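Drulness teaches robot arms to fold by hand - and by remote

Small automation outfit Drulness has spent May showing a robot how to handle cloth, one fold at a time. Its workshop in Brenine opened to visitors for a morning, and most of them ended up at the folding table.

No code typed in for each move. A person steers the arm with a hand controller, the arm copies, the software keeps the recording. Then again. And again.

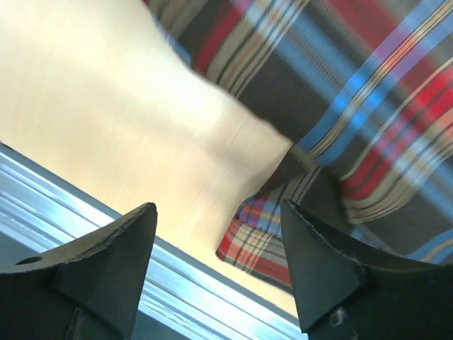
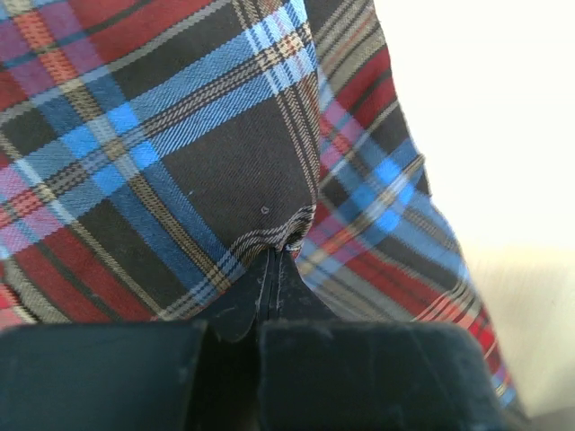
Plaid cloth and the black gripper fingers at the Drulness workshop, Brenine.

The target is 200 recorded runs per task before any training starts, said project lead Pushpa Nautiyal. Folding is the second task on the list. Picking up a cloth by the edge came first, and that set is done.

"Cloth is the worst thing you can give it," Nautiyal said. "A box stays a box. Cloth is a different shape every time you let go."

Operators work in 60 minute shifts, then swap. Živko Georgiou, who has driven the arm since the project began, said the hard part is slowing down. Rush the grab and the recording is no good to anyone - the robot learns the rush too.

"You get a feel for it after a while. First day I was pinching air," he said.

The team also tried the other way, taking hold of the arm itself and pushing it through the fold. Works OK for big sweeping moves, less so for fine ones, according to Georgiou. Remote control won out for anything with a corner or a hem. Both sets of recordings will be kept and compaired later in the year.

Money comes partly from Hopkin, a laundry and linen hire firm that wants help with the sorting end of its business. Hopkin operations manager Fatos Jurić watched several runs and asked mostly about speed. Answer for now: slow. More than 2 minutes for a fold a person does in seconds.

"We are not buying one tomorow," Jurić said. "But I would like to see it with a towel."

Towels are next, Nautiyal confirmed, then pillowcases. Fitted sheets not on the list.

Drulness is looking for extra operators for the summer, no robotics background needed. Training takes one afternoon. The workshop plans another open morning once the folding set is finished, doors at 9 a.m., with visitors able to take a turn at the controls. Places limited to 60.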